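Home | Reviews | Kits & Grippers | Galleries | Forum | Contact

Filed under: Grippers, Hands-on, Desk Tests

Drestik hand-held gripper: gallery and quick notes

Had the Drestik on loan for most of January and promised a gallery, so, gallery. Full review comes later when Viktória Oláh is done with the software half. Short version of where I'm at: good hardware, annoying manual, price is a bit much at 883 for the kit but you do get a lot in the case.

For anyone new to these. You hold it, you squeeze, the fingers close, you do a chore with it. The demos get logged and your arm at home (or at work, lucky you) learns from them. No arm needed to start. Drestik sells the grip, the mount, the logging app and one year of updates. Arm adapter is extra. Grrr.

Testers this round: me, Siyabonga Joubert, Snædís Kárason. Tadhg Fahy did the unboxing and then went on vacation.

What comes in the kit

Gripper, fully assembled. Good. The Lumbridge one I tried last fall came as a bag of parts and a PDF.
Two sets of fingertips, narrow and wide. Narrow ones live on mine.
Hex keys, spare screws, a wrist strap I took off the first day.
Printed quick start, 4 pages, of which one is all warranty.
Carry case. Nice zipper. Foam is cut a little tight, you have to wiggle the thing out.

Setup

Siyabonga had it running before lunch, I took till 3 pm, and most of that was the app wanting an account and then not sending the email. Calibration is open, close, open, close, done. Do it again after you swap fingertips! Not in the quick start. Found it in a forum post by Guðlaug Lykkegaard, who has been using one a lot longer than us and should probly be writing this page.

In the hand

Weight is fine for short sessions. After an hour my thumb knew about it. Snædís has smaller hands and had to stretch for the trigger, she'd like a short reach option and so would I. Linkage feels tight, no slop side to side. Little bit of a click near full close on our unit, Drestik support says normal, answered in 2 days.

The chores

We ran the usual desk list. Pens into cup, cloth folding, cable coiling, lidded boxes. Pens easy. Cloth OK with the wide tips, miserable with the narrow. Cable coiling I gave up on, maybe that's me.

Boxes are the one people email about so more on that. Clear plastic is a pain for any of these systems, the glare moves when you move, and latches want a precise pinch. Narrow tips all the way. Go in low and slow, don't shove the box around teh desk. Snædís got the best runs by resting her elbow, which feels like cheating but the logs look cleaner.

Picture from the box runs, click for large.
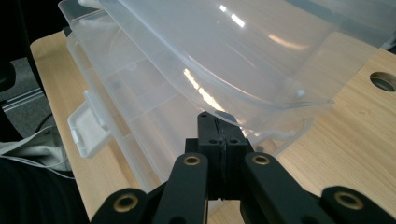
Lid up, narrow tips at the front lower edge of the box. Look at the glare on that lid. Brass bushings in the linkage, nice touch.

Those bushings are what I'd point to if somebody asks where the money goes. The Bostusano has plain holes in the same spot and ours got sloppy by spring.

Gripes

App logs you out. A lot.
Matte finish picks up hand grease.
Fingertip screws are tiny, and if you drop one on carpet, goodbye.
No left-handed trigger. Come on.

Should you get one

If you've already got an arm and want demos without hogging it, yeah, probably. If you're just curious, wait for the Crăciun bundle, the shop usually knocks the price down then and throws in the adapter. Schools should ask about the 4 pack, I didn't get a quote but Tadhg says it's worth an email.

Unit goes back Tuesday. Questions in the comments before then and I'll try stuff while I still have it. Software notes from Viktória next, she has opinions on the file format.

Comments (4) | Shares (2)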